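About Zudance

Zudance compiles and publishes election results. We hold candidate lists, vote counts and turnout figures for local and regional contests, and we supply them in one consistent format to newspapers, councils, universities and anyone else who needs them.

The company began as a spreadsheet kept for a single by-election in Trevari. The returning officer's notice gave the winner's total and left the rest to a sheet pinned up in the foyer. Copying that sheet took one evening. Finding the equivalent sheets for earlier contests took most of a year, and the method we use now dates from that search.

What we hold

The archive covers 229 councils and 3401 separate contests. Each contest has one record, with the candidates in ballot order, their party description exactly as printed, votes received, rejected papers and the size of the electorate. Where a seat was uncontested we record it as such and leave the vote fields blank. A blank and a zero mean different things in our files and are never swapped.

Boundary changes are handled by keeping the old ward and the new ward as two entries with a link between them. We do not estimate what the old result would have been on new lines. Clients who want that calculation can run it from our files, and several do.

How a result is entered

Every result is keyed twice, by two people working from the same declaration. The two versions are compared by software and any difference goes back to the source document. If the document itself does not add up, we publish the figures as declared and attach a note. Durán, our checking tool, runs 27 tests on each record before release. Most failures are dull: a candidate's middle name dropped, a turnout figure worked out on the wrong register, a recount total filed as a first count.

On election nights we publish provisional figures marked with the letter P. The mark comes off when the signed declaration has been seen. For May elections this is usually finished by the following Thursday, though smaller councils can take longer.

Who we work with

Enameck hosts the public search page and the bulk download service. Downloads of up to 300 records are free and need no account. Larger extracts are charged by size, and the price list is on the Data Access page.

We take no money from parties, candidates or campaign groups – this has been a written rule since the company was registered. We do not publish forecasts or commission polls.

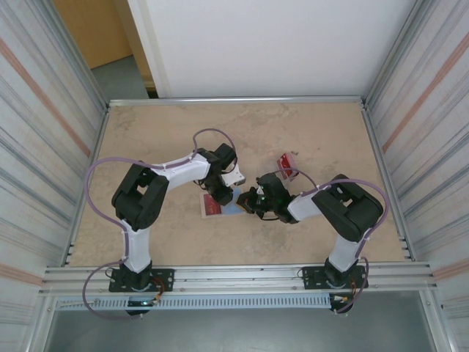
Corrections should be sent through the form on the Contact page, with the ward name, the month and year of the contest and a copy of the declaration if you have one. Amended records keep their original reference number, and the earlier version stays available in the change log.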